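Notebook, Elov bench, bottle task
21/03/2019

Continuing with the slot planner. Yesterday's version still picked the target compartment before it knew which arm was free, so in the replay the left arm was sometimes given the front right slot and had to cross over the crate. I moved the arm assignment to before the slot choice. Also I cleaned the config file, where the crate height was written in two places with different values.

Perception first. The Doltach detector looks for red caps from the head view and fits the slot grid to them. With five bottles in the crate the fit is good. The sixth is the difficult one, as the right wrist bracket comes in front of it and only the cap and a little of the neck remain.
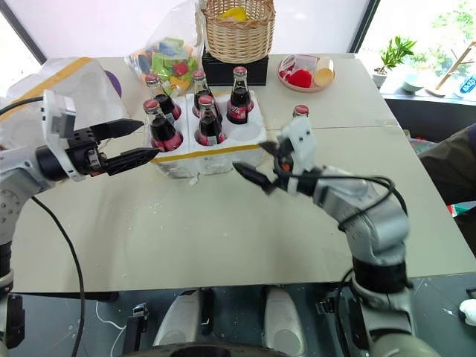 Head view, both grippers open. Sixth bottle standing to the right, mostly behind the bracket.

In such a case the detector must not drop the bottle from the list. I now keep the last good pose for 2,000 ms and mark it as "held". The planner may use a held pose for the approach, but for closing the fingers it must have a fresh one from the wrist camera. Threshold for cap confidence is lowered from 99 to 92. Please do not lower it more, because the toy blocks in the bag behind also have red in them.

To check: the yellow tape on the front upper edge is useful for the crate angle, but the large foam piece at the left has a yellow-orange strip too. I limited the search to a box near the caps. Not elegant.

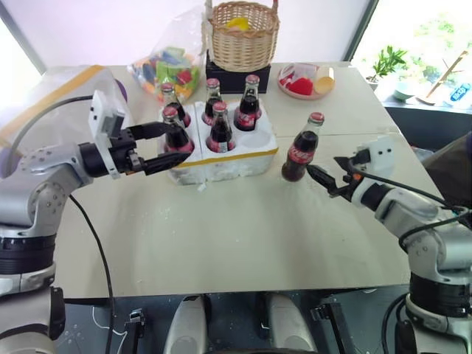 Right gripper holding the sixth bottle upright beside the crate; front right slot still empty.

For this phase the left arm should stay open at the left side of the crate and do nothing. In the old Medrano code it was allowed to return home at the same moment, and the two trajectories were checked for collision separately. Now they are checked together. Planning over the 1,430 stored start poses takes longer, but I prefer this.

Open points:
- grasp is low on the body, so the tilt limit during transfer must be stricter
- foam crumbs on the table, ask Jakevholm if they have a spare crate
- write the held flag into the log, at present it is only printed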